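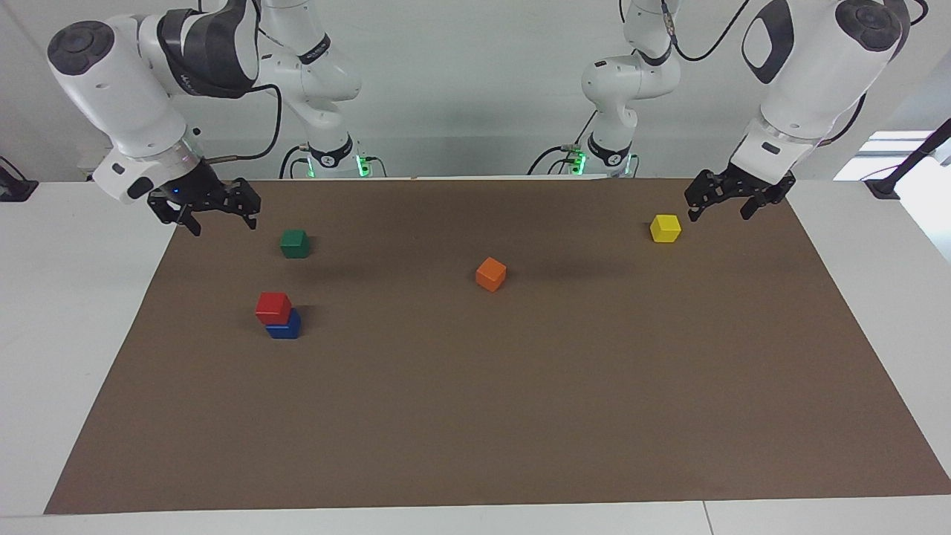

*Brown paper on the white table, colored blocks on top.*

**How do I get roll paper to lie flat on a table?**

**poltmont_pete**

I bought a 200 foot roll of brown kraft paper to cover the tables at our block club in Zustcombe. Small kids, wooden blocks, a lot of juice. The paper wants to be a tube again. I tape one end, walk to the other, and the first end has let go and is coming after me. I've tried masking tape and a stack of library books. Is there a trick, or do I just buy a tablecloth like a normal person?

**busten_gran**

Roll it backward first. Cut your piece a little long, wind it the opposite way around a broom handle, and leave it overnight with a rubber band on each end. Next morning it lies down fine. Then tape the underside at the corners, and once in the middle of each long side. Put the side that was facing in toward the table, so any curl left over pushes the edges down.

Don't iron it. I have done that, and I own a different iron now.

**kusuma4**

tablecloth

**flatpacker900**

Broom handle works, but the closer you get to the core the worse the curl, so the last few yards may need two nights. I save those for wrapping parcels. Also check your tape on the table finish before you commit – I took a strip of paint off a church hall table in Busten and have been stacking chairs there ever since.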